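Mullside Community Workshop
Progress report to the Coltard Fund
May 29, 2021

Grant purpose: refit of the ground floor craft room and supply of tools, storage and cleaning equipment

Summary

The room reopened to members in March and has been in regular use since then. The two large purchases under the grant, the tables and the shelving, are complete. Smaller items are mostly in place. We have two matters outstanding, the extractor fan and the second sink, and both are covered below.

Work completed

The old benches were taken out and the floor was patched where they had been bolted down. Bodnár supplied the replacement tables and delivered them in two loads. One top had a split at the corner and was exchanged at no cost to us. Amrit Boychuk put up the shelving along the north wall with help from members, which kept the labor line under budget.

We have 284 registered members, up from 150 when we applied. Most of the new ones came through the evening basket and paper classes run by Bernadette Huet. Those classes leave a lot of scraps, and cleaning up between sessions was the complaint we heard most often in the old room. People were sweeping tabletops with their hands or leaving the mess for the next group.

We have therefore spent part of the equipment line on table-cleaning sets. The brushes are soft and long-bristled, and the dustpans are plain wood, small enough to use on a tabletop. Clear containers are for small parts and offcuts worth keeping, and woven baskets with leather handles are for anything bulky.
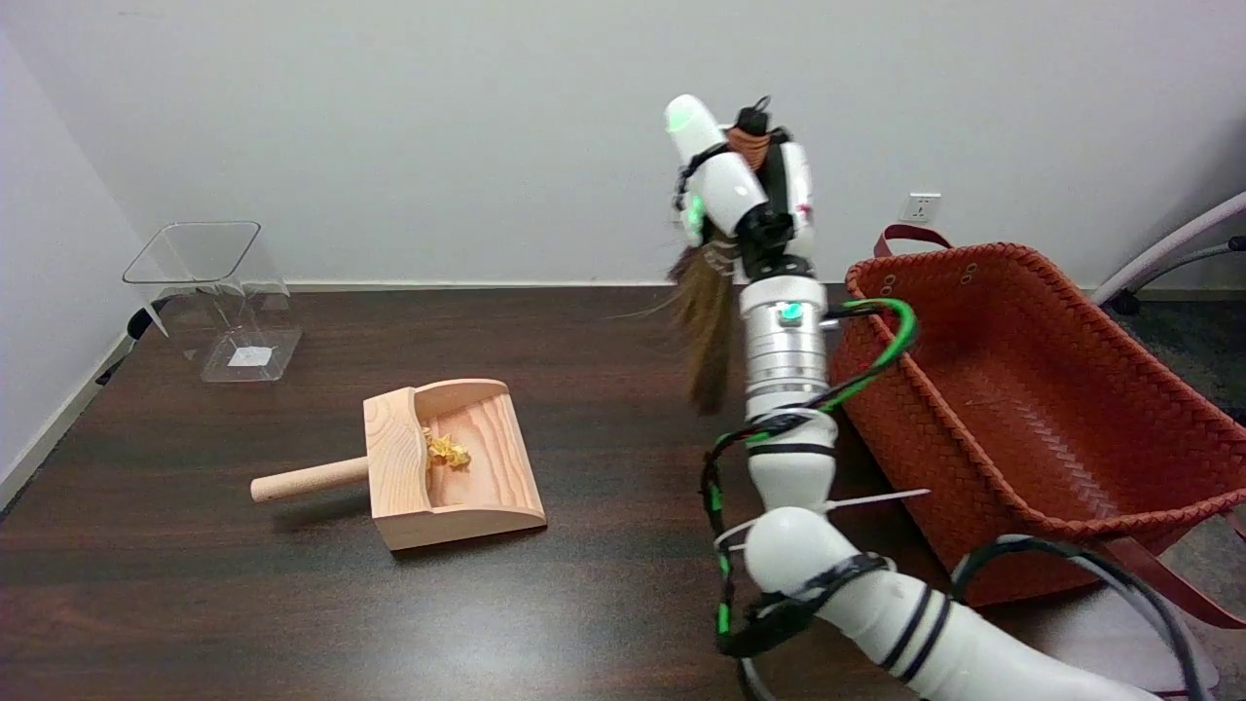

Each class now ends 10 minutes early for cleanup. Bernadette reports that the next group can usually start on time, and we have had only one complaint about the tables since the change. The dark tops do show dust and fingerprints more than the old ones did, so we have added a wipe-down to the closing list.

Outstanding items

The extractor fan was ordered from Gritano and has been delayed. Until it arrives, sanding is limited to the yard – this has held back the woodworking group, who have been patient about it. Murray Lévesque is in contact with the supplier and expects a delivery date soon.

The second sink needs a new waste pipe. The first quote was higher than we had allowed for and we are waiting on another. We may ask to move the unspent labor money to cover the difference. Thérèse Melnyk will write to you separately if that is needed.

Next period

We plan to start a Saturday-style open session for families, on a day still to be settled, with places for 30 people. Mackenzie Gosselin will draw up the booking form and the tool safety sheet. We will also label the shelves, replace the worn cutting mats and send you receipts for the remaining equipment with the next report.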